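4.2 State visits and press timing

Coding of the visit reports followed Dantas and Mnguni, with small changes. We took 428 agency items on heads of state travelling abroad, April onwards. Duplicates dropped. Postponed trips kept in, as these get more coverage than the ones that go ahead on time (see Balaskas, earlier section).

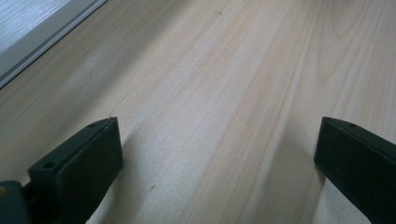

Figure 3. Pale wood surface with curved grain.

Of the full set, 200 items named the host before the guest. Only 26 gave a reason for the delay, mostly security, sometimes weather. Amaral checked the Hadberg subset by hand and found the same patern. Local outlets ran later and shorter. Talks behind closed doors were hardly reported at all beyond the handshake, wich fits what Falcão argued for trade missions. 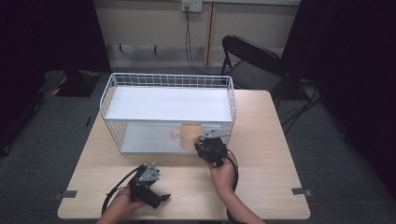
Were postponed visits counted twice if they later took place?
They were counted once, under the date of arrival, with the first announcement logged as a separate field.

Remaining gap: 21 items with no clear source. Left out of the model, listed in the appendix. Re-running with them in moved nothing much.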